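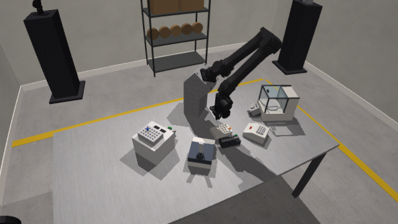 Bench scene in Kereama, default lab template, gripper parked over the instrument cluster.

I have been running Kereama on and off since July, first on the trial license and then on the paid single-seat tier. Kereama is a simulator for benchtop lab automation, sold by Skakent. You pick an arm, place instruments on a table, write the protocol, and let it tell you which moves collide before you find out on hardware. These are my notes after 140 protocol runs. I write protocols for a small sample-prep group and do not have strong feelings about rendering.

Install and first run

The installer is a single package and took 7 minutes on my workstation. The license check wants a network connection at first launch and then leaves you alone. The lab template opens with the arm already on its pedestal at the back edge of the table and the devices laid out, so you can load a protocol right away. I left the layout mostly as shipped, partly to keep my runs comparable with the ones Ankit Upadhyay was doing on his machine.

The template is crowded, and I think that is the right choice. The gripper hangs directly over a small white rack with a grid of holes, with a low black box in front of it and a blue and white device close by. Approaching the rack from the side is a poor option. You either come straight down or you plan around the neighbors, and that is a fair test of a planner. The analytical balance is near the right rear corner, behind a control box with a sloped top. Reaching it from the pedestal means lifting over or swinging wide, and the two options give very different cycle times.

Motion planning

The planner is Matow, which Skakent licenses as a module and also sells separately. It is good at long transfers and fussy about short ones. Moving a tube from the rack to the large white instrument at the left of the table solved on the first attempt in every run I logged. Short moves of a few centimeters sometimes came back with an elbow flip that no sane person would program. The fix is to set the elbow preference to "hold" in the arm properties. The default is "free." I found this setting in a changelog and could not find it in the manual.

Clearance is set per object. The global value is 6 mm, which is too tight for anything with a lid or a draft shield. I use 6 mm on racks and a larger margin on the balance. Clearances do not survive a copy and paste of the object – you get the global value back, silently. Check them after any layout change.

Contact and grasping

Grasp checks are geometric by default. If the fingers close on the tube within tolerance, the tube is held, and it stays held until you open the fingers. There is a physical contact mode, but it costs a lot of time. A 200-step protocol that finishes while I refill my coffee in geometric mode is something I leave overnight in contact mode. Neelam Maurya pointed out that you can switch modes per step, so you can run transfers geometrically and use contact only for insertions. I have done it that way since then and would not go back.

Short fingers are modeled with a flat pad. If your real gripper has a V-groove, expect the simulation to be pessimistic about round tubes. You can import your own finger mesh, but the importer takes the bounding hull, so the groove disappears anyway. Support confirmed this and said it was on the list.

Zones

The yellow lines on the floor are linked to a safety zone object. Move the zone and the lines move with it. The zone can pause the arm, slow it down, or log an event. Slow mode scales joint velocity and leaves acceleration alone, so the stops come out harsher than I would like. There is no way to edit this in the interface. Mohit Negi wrote a short script hook that clamps both, and it has worked on every version I tried it with.

Export

Kereama writes its own format plus a plain waypoint list. The Wumer controller bridge is a paid add-on. I had it for one month. It translated joint moves correctly and dropped tool offsets on two protocols, both of which used nested frames. Flatten your frames before exporting and it behaves. The waypoint list is ugly but complete, and I have gone back to it with a small converter of my own.

What I would like changed

Clearances should copy with objects. The elbow default should be "hold." The log viewer should filter by device, because right now I scroll through every arm event to find one line from the balance. The instrument library is decent for generic devices, but the small ones have no labels in the viewport, and I have sent tubes to the wrong target more than once.

Price and whether I am renewing

The single seat is priced like a mid-range pipette, per year. The collision checking alone has covered that for me. I am renewing the base license and Matow and letting the bridge lapse. Antigoni Bakalis asked in the comments last time about multi-arm support: it exists, it is a separate tier, and I have not used it. The clamp script will go up with the next post, once Mohit has added the license text.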